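Goal-image conditioning vs. relative pose, block arrangement task

oddur_z
Posting numbers from the Fenix rearrangement runs. The policy has to copy a reference pattern of three cubes (red, green, blue) using three loose cubes of the same colors. Training set is 3,003 teleoperated episodes, evaluation is 780 rollouts on the fixed camera. Conditioning on pairwise offsets between cubes beat conditioning on a goal image, mostly on L patterns. Straight rows came out the same for both.

mtomic
What counts as a success? If you score by centroid distance, a mirrored L can pass.

oddur_z
Pairwise offsets in table coordinates, signed, so a mirrored L fails. Tolerance is 8 mm per pair. The reference pattern goes inside the marked rectangle and the loose cubes start outside it. Typical layout: 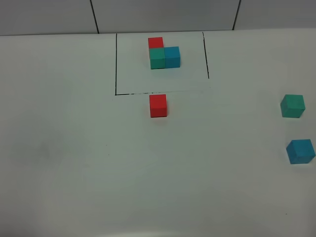 Nermina Todorova: I don't buy the comparison. The goal image baseline gets raw pixels and your method gets cube positions from a color segmenter. Part of the gap has to be the segmenter. Feed the same positions to the baseline as an extra channel and rerun.

oddur_z
Fair on the inputs. I ran that on Sunday with 8 seeds and the gap got smaller but did not close. Will add the table once the last seed is checked.

spela.leka
Also worth checking occlusion. With a fixed view, a cube behind another one shows mostly its top face, and the segmenter centroid shifts toward the back. We saw that bias on Dabbas and had to fit the top face only.

Nermina Todorova
Then the offsets are biased too, and the tolerance is measured with the same error. I'd want ground truth from somewhere else.

oddur_z
Scoring uses a separate overhead calibration, not the segmenter. Training labels do not. I can relabel a subset.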